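Kavelwood Repair Room -- electrical and general safety check
Carried out March 3, 2024 by Kusum Uniyal, with Munther Akl holding the ladder

Entrance and stairs
Handrail secure: Yes.
Stair edging intact: Third step has lifted again. It has now been glued more often than it has been walked on.
Exit sign lit: Yes, though it points at the cupboard. Turn it round.

Fire
Extinguishers in date: CO2, yes. The water one expired in August and has been propping the kitchen door open, a job it does well. Replace it and buy a wedge.
Exit route clear: Passable sideways. Bence Rácz has agreed to move the bicycles and has been agreeing to this for 18 months.
Alarm sounder tested: Loud. Apologies to the choir.

Electrical
Portable appliances labelled: 126 on the register, 7 without a current label. Five of those are kettles.
Extension leads: One plugged into another plugged into a third, under the Bolldale cabinet. Taken out of use. Whoever put it back after the last check should know I keep notes.
Trip switches: All tested and all tripped, including the one marked DO NOT TRIP, which feeds the fridge. Sorry about the milk.

Bench work
Mains leads out before covers come off: Asked everybody present, got the right answer from everybody present. Szu-yu Wu recited it before I had finished the question.

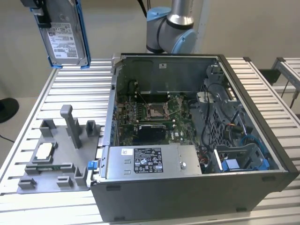

Wrist straps: Four on the hook, one with a clip. Order more clips.
Soldering stands: Fine. Sponge in the second one is now technically a fossil.
Screws and small parts: Magnetic trays in use. Floor also in use.

First aid
Box stocked: Plasters, yes. Eyewash, no. Somebody has added throat sweets, which can stay.
Accident book: Last entry reads "thumb". Please write a bit more than that, Édgar.

Outstanding
Extinguisher -- Munther to order from Vurneo, ref 3245.
Stair edging -- screws this time.
Bicycles -- Bence.
Exit sign -- done while I was writing this. Now points at the exit.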